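**natanael_rocha:** Last day of the November posting challenge and I've just pressed publish with 4 minutes to spare! Thirty posts, and I only moaned about the weather in most of them. Who else made it?

**goossens_girl:** Me! Just. Mine was 1,576 words on soup, sorry everyone. 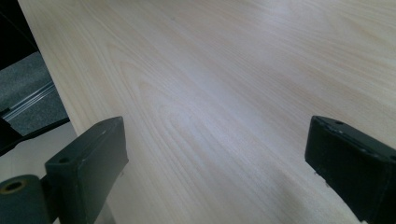

Anyway, I loved reading yours every morning, Natanael, especially the ferry one to Urholm.

**Arnout Coppens:** Well done both, but I'm not sure daily is good for a blog. I gave up halfway and my one long post since is better than all the rest put together.

**goossens_girl:** Oh, I don't agree! I'd never have written about my gran if I hadn't been desperate for something at eleven at night.

**Arnout Coppens:** Fair, that was a lovely one. Still not doing it next year.

**natanael_rocha:** You said that last year x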